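Week 4: Carrying cash across a border

Welcome back, everyone! Last time we got rather stuck on bribery at Jitalside (my fault, I do go on), so let's move along to cash smuggling. Suppose a party official from Uvutis lands at Garside airport with 3576 notes in a suitcase. Carrying money isn't a crime in itself, but failing to declare it may well be, and officers can hold it while they ask where it came from. Please read the Lurnness case before next week, and jot down around 700 words on who ought to prove what.
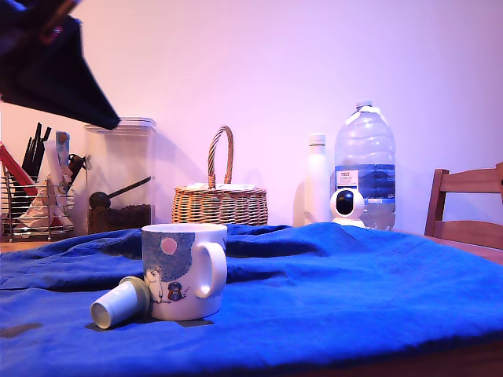
Mug on a blue cloth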